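Chapter 3
Twill, Brim and Crown: Reading a Baseball Cap

Few things in the closet teach as much about cloth as a plain baseball cap. It has flat parts and curved parts, soft parts and stiff parts, and most of its stitching is right out where you can look at it. If you worked through Chapter 2 with a pillowcase, get ready for something a lot more fun!

Start with the cloth itself. Many caps are made of twill, a weave in which each crossing thread steps over by a little from one row to the next. Those steps line up into slanted ribs. Tilt a dark cap toward a window and the ribs jump out at you, even when the color looks perfectly flat from across the room.
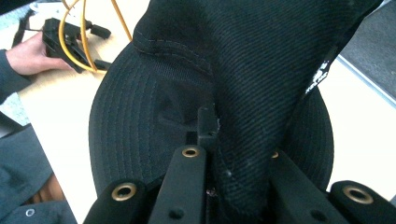

Twill folds well, too. Pinch the crown of a soft cap between finger and thumb and it rises into a ridge, then settles back when you let go (try the same with a stiff felt hat and you'll feel the difference right away). The crown has to bend around a head, and it gets squashed into bags and coat pockets all year long, so a cloth that gives is just what a cap maker wants.

The brim has a different job. It has to hold its shape in wind and sun, which is why there is usually a stiff layer hidden between two pieces of cloth. Rows of stitching, one inside the next, follow the outer curve and lock the layers together. Run a fingernail across them and you can feel every row. We love this part of the cap, and we'll come back to it in the Griltside exercises at the end of the chapter.

Dark caps are worth a special word. Black and navy are easy to mix up under a lamp, and a cap that seemed black indoors can show deep blue in strong light. Before you write down a color in your notebook, look at the cloth in 2 kinds of light. 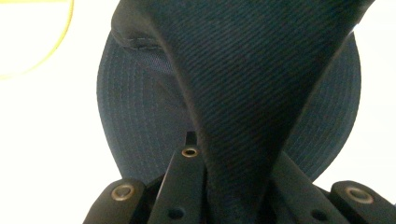
Skitalach wrote to us in June, after trying the draft of this chapter, that the seams were what finally made sense of the whole thing: "I'd worn caps for years and never once turned one over. Now I follow the stitching first and look at the color last."

That is a great order to work in, and we've kept it for the activity below.

Activity 3.1
Find a cap you don't mind handling. Follow one seam with your fingertip from end to end. Note where the cloth gets thicker, where it folds over itself, and where the stitches change direction. Then sketch the brim from above, with its rows of stitching, and mark the slant of the twill on the crown with short pencil lines. Keep the sketch; you'll need it for Section 3.2.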